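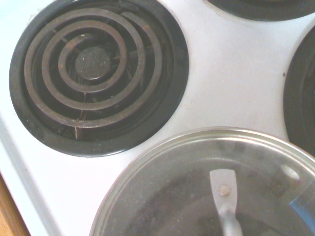 Cathal Lenihan
Gus, I read the same report and I don't buy that Flirkmont is suddenly safe. Burglaries down to 818 for the year, great! But that only counts what people bothered to report. My neighbor's garage got cleaned out in March and she never called it in.

Gus Strickland
Okay, fair, but people skipped reporting in the bad years too! The drop is still a drop. I've lived off Pama Street my whole adult life and this is the first time I've been excited to open one of these reports – the tables by neighborhood are so good, go look at them (page 9).

tzuhsuan_c
Page 9 is my favorite too. You can see Velach going down every quarter, and then car theft in the same blocks going the other way. I wish they'd put those two side by side.

Cathal Lenihan
Right, and car theft is what people on my street talk about. So which number goes in the mayor's speech?

n_iwasaki
The nice one, obviously. But I went to the precinct open house and loved it. The records clerk walked me through how a case gets coded, and a break-in where nothing is taken can land in 2 different columns depending on the officer. I could have stayed all night asking questions.

Gus Strickland
Wait, that's great, did she say if the coding changed from last year?

n_iwasaki
She said no change for burglary. Vandalism did change, so I wouldn't compare that one.

Hideaki Mizuno
I'm with Cathal on the reporting problem. There was a survey at the Tsuchiya library where 100 of us filled out cards about whether we'd called the police after a theft. I'd love to see those results next to the official ones. Does anyone know who has the cards?

tzuhsuan_c
The front desk had them in a box last I saw. I'm there tomorrow anyway, I'll ask!

Cathal Lenihan
If they let you type them up I'll help. Still think Gus is too cheerful.

Gus Strickland
Guilty. Count me in for typing – I can bring a laptop.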